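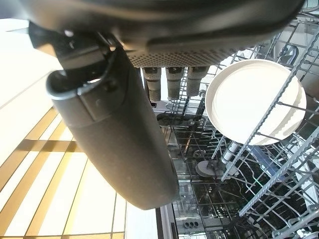
Chores, still mostly by hand

4 min read

Unloading a dishwasher remains a useful test of whether a machine can do housework, and the current answer is: in part, slowly, with someone standing by. Pliseck, which sells small arms to light industry, has spent the period since April running one against household racks at its Pokstead workshop. Its write-up was released on Nov 12, 2021, and is more candid than most.

The trial covered 11 rack layouts and 2250 attempted picks. A pick counted as good only if the item left the rack, cleared the door and was set down upright on the counter. Dinner plates in the lower rack did best. They stand at a predictable angle, the tines keep them apart, and a rim gives two fingers something to close on. Bowls were worse, mainly when nested. Cutlery was dropped from the program after the first two layouts.

The failures are the interesting part. Most were approach errors. A finger thick enough to hold a heavy plate is also thick enough to catch a tine on the way in, and once the rack shifts on its rollers, every stored position is wrong. Pliseck's fix was to look again after each contact, which cured most of the misses and made the cycle longer. Glare from steel tub walls was the second cause. Depth readings near the walls were poor enough that the planner now ignores them and works from the rack wires alone.

Speed is the weak point for home use. The report puts a full lower rack well behind a person doing the same job, and that excludes stops for a jammed item. It also excludes putting anything away in a cupboard, a separate problem that the group has not started on.

On the shop floor the picture is better. Skosgate has had 6 arms tending parts washers for a year - same motion, same basket, known parts - and reports few stops. The difference is the fixture. A parts basket is loaded one way, and a kitchen rack is loaded by whoever ate last.

Hjaltadóttir, the appliance maker, is taking the other route and redesigning the rack, with wider tine spacing and a latch that holds it in the pulled-out position. Samples are due at Pokstead next. Pliseck will repeat the plate and bowl layouts on them with the same fingers and the same scoring, so the two sets of numbers can be compared directly.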